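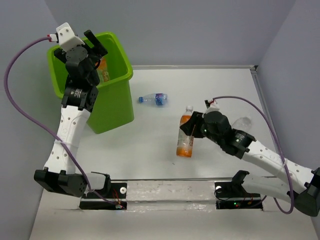 Início | Notícias | Palestras | Arquivo | Contacto

2023-11-24 | Por Recep Bilgin
14 partilhas | 3 comentários

Notas do orador: arquivar papel numa associação pequena

Abertura. Agradecer o convite à Jodudora. Dizer logo que a palestra é sobre papel e que a parte da digitalização fica para abril.

Ponto de partida. Quando comecei na Curlow, o arquivo estava em 119 caixas, distribuídas por duas salas e um corredor. As etiquetas eram de três épocas diferentes. As mais antigas tinham só o apelido de quem fechou a caixa. Ler em voz alta duas ou três etiquetas e seguir.

Primeira decisão: não abrir tudo. Fizemos uma lista com o número da caixa, as datas extremas e uma linha de conteúdo. Demorou seis semanas. Quem quiser fazer o mesmo deve usar lápis, porque a numeração muda pelo menos uma vez.

Segunda decisão: o que se deita fora. Duplicados de circulares, convocatórias sem ata, catálogos de fornecedores. Saíram quase 2.000 folhas só da série de correspondência. As atas ficam todas, mesmo as repetidas, até alguém comparar as assinaturas. Falar devagar nesta parte, costuma haver perguntas.

Agrafos e clipes. Tirar os que têm ferrugem. Os outros podem esperar. Usar uma espátula fina e trabalhar pelo verso. Não usar elásticos nem fita adesiva em nenhum caso.

O caso Zasgate. Uma série de 362 plantas dobradas em quatro, algumas rasgadas nas dobras. Abrimo-las sobre uma mesa grande, com peso nos cantos, e deixámo-las assim alguns dias antes de passarem para as gavetas. Não humedecemos nada. Se perguntarem pelas rasgadas, responder que estão em pastas à parte e que precisam de um restaurador.

Humidade. Medir de manhã e ao fim da tarde, sempre no mesmo sítio. A sala do fundo tinha valores piores do que o corredor, e as caixas mudaram de lugar por isso. Afastar as estantes da parede, um palmo chega.

Custos. Caixas novas, 100 no primeiro pedido. Comprámos à Tak, que entrega montado ou espalmado. Espalmado ocupa menos espaço e monta-se em poucos minutos. Não entrar em preços, a tabela mudou.

Erros nossos. Numerámos as caixas antes de juntar as séries. Escrevemos siglas que hoje só duas pessoas entendem. Emprestámos uma pasta sem registo e levámos meses a recuperá-la.

Se sobrar tempo, mostrar a folha de registo de empréstimos e explicar a coluna da devolução. Perguntas no fim. Deixar cópias da lista de séries junto à porta.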